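Barn and Feed Room Assistant, Part Time - Ellholm Stables, Arelmont

Come and help us look after some very well-loved horses
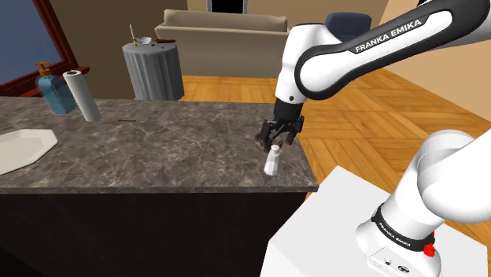
A salt shaker near the front edge of a marble countertop, with the sink at the left end.

Ellholm is a boarding and retirement yard just outside Arelmont, and we are looking for a kind, steady person to join us in the feed room and around the barn, starting in July. Many of our horses are past their working years, and a good number of them need something a little particular at mealtimes - soaked hay for one, a mash for the next, and for old Zoubi, a gray gelding with hardly a tooth left in his head, four small wet feeds a day and plenty of patience while he gets through them.

You would be working alongside Ketsara Thongsuk, our feed room lead, who has written every diet chart on the wall and will happily talk to you about beet pulp for as long as you let her. She'll teach you how we weigh and mix, how we store supplements and medicines, and how to spot the horse who has left half his breakfast and ought to be looked at. You don't need to know all of this on day one!

The job is 20 hours a week, mostly mornings with a 6:30 a.m. start, and every other Saturday. Besides mixing and giving feeds, you'll be scrubbing buckets, filling water troughs, turning horses out, mucking out stalls, and keeping the feed log up to date (please write neatly, the vet reads it too). Our land runs to 156 acres, so expect to walk a good deal, and in winter expect to do it in mud.

We'd love to hear from you if you have handled horses before and are comfortable leading them on your own. Feed sacks come in at 50 pounds and hay bales can be heavier, so you should be able to lift and carry safely. A driver's license is a help, as we're a fair way from the bus.

Pay depends on experience and we will go over it with you when we first talk. After three months there is a boot and glove allowance of $100 a year, and staff may board one horse of their own at a reduced rate if we have a stall free.

To apply, send a page or so about yourself and the horses you've known to Wissam Semaan, Barn Manager, along with the names of two people we can call. If you'd prefer to drop a letter off in person, the office is open Tuesday until 4 p.m. - it's the green door past the wash stall, and you're welcome to say hello to Zoubi on your way in.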